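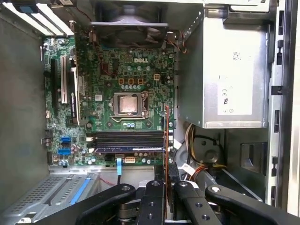 Hardware Refurbishment Team, Trendus (Clornside workshop)

We are the part of Trendus which works with used desktop computers. Offices and schools send us the machines they do not need anymore, and we prepare them for a second owner. The workshop is on the ground floor of the Villmont building, next to the loading door.

Severino Casado started the team in January with one bench and 20 old computers from a language school. Today Catinca Marinescu receives the machines and writes the intake sheet, Nuno Arruda and Csaba Gál do the work inside the case, and Cadi Hopkin answers the customers. Until 4 July 2020 we had given back 991 computers to use.

Every computer is opened, also when it starts without problem. We take out the dust, look at the capacitors on the motherboard one by one, and check the fan and the power supply. The old paste on the processor is cleaned and new paste is put. 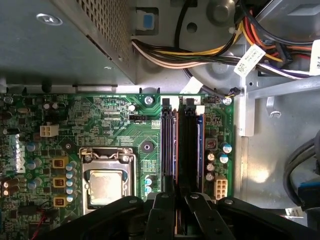
Memory is tested in its slots for 2 hours, and after this the modules are changed only if they show errors. Cables are a matter on which we are quite strict. The wires of the power supply must be kept away from the fan, and each SATA cable must sit firmly in its port before the cover is closed.

Parts which we cannot use in one machine go to our shelves, with a label. At the moment we keep 280 tested parts, mostly memory and power supplies, and small repair shops can buy them from us.

If you have computers to give, please write to Cadi with the model and the age of the machines. Hard disks can stay inside, we erase them here and send you the list of serial numbers.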